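# Kitchen rules for the dish loading work: gallery

This page belongs to the working rules of the Doneta project. The rules are written in a separate document, but many colleagues told us that they understand them faster when they can look at a kitchen at the same time. So we put the most used rules here, with pictures, in short form. The text was prepared at Verkis by Roksolana Pavliuk and checked by the people at Karpenko who do the safety review.

The rules apply to every kitchen where a mobile robot puts dishes from the sink into the dishwasher. They apply also when a person does the same task with the robot standing by, because the recordings of both are compared later.

**1. Start of the task**

The task starts with the dishes in the sink and the dishwasher door fully down. A door that is half open is not a valid start. The operator must write down the start state before anything moves, and the words must be simple: what is in the sink, what is in the dishwasher, what is on the counter beside it. "Same as before" is not accepted as a note.
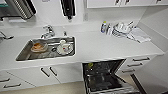
For the notes we use one name for each thing, and the names come from the list by Dedach. A cup is a cup also when it has a handle, and a saucer is never called a small plate. In February we found 12 different names for the same kind of bowl in our notes, and it took us many hours to correct them. Please look in the list first. If the thing is not there, ask for a new name and do not make your own.

**2. Cups, saucers and plates**

- A cup that stands on a saucer is two objects. The robot takes the cup first, then the saucer.
- Food remains on a plate are allowed if they are a thin layer. Thick remains must be removed by a person, with the robot stopped.
- A plate that leans on the side of the sink may be taken from the upper edge only.
- Glass and thin porcelain are not used until the grip force test is signed for this robot.
- Knives are taken out by a person before the start. This rule has no exceptions, also for butter knives.

**3. Speed and distance**

Near the open door the arm moves with a speed of no more than 200 mm per second. A person who must come closer than 80 cm to the arm presses the stop first and says it loudly. After a stop, only the operator who holds the remote may start again. We had a discussion if the second operator may also do it, and for now the answer is no.

The open door is a place where people fall. Both operators should know where it ends, and neither of them should walk backward on that side of the kitchen. The floor in front of the door is checked for water after every run, and a wet floor means a pause.

**4. What stays on the counter**
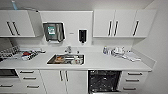 We do not ask the kitchen owner to make the counter empty. A robot that was tested only on empty counters gives results which are not useful for a real home, and the reviewers at Karpenko asked us some time ago to stop with this practice. What we ask is that the two sides are treated in different ways. The side of the sink where the robot does not work may be full, as on the left of this counter, where small things in white, blue and red stand close together next to the sink. The side above the dishwasher needs more care: the upright bottle there should be stable and closed, and loose white cloths or papers must be written in the notes, as they can change shape when something touches them. The free part toward the side wall is good for putting down an object after a failed grip.

**5. End of the task and failed grips**

After 3 failed grips on the same object the robot leaves it and goes to the next one. The operator does not help with the hand, even when it looks like only a small push is needed. The object is written as "left in sink" and this is a normal result, nobody will be asked to explain it.

If a dish falls and breaks, the run is over. Switch off the arm, close the kitchen for other people, and collect the pieces with the brush and not with the fingers. The pieces are also searched in the lower rack, where small ones can be hard to see. Take a picture before cleaning.

The dishwasher door is closed by a person at the end of each run. Closing by robot is a separate task with its own page, still in preparation.

Corrections to the text can be sent to Roksolana Pavliuk. Please write the number of the rule in the first line of your message.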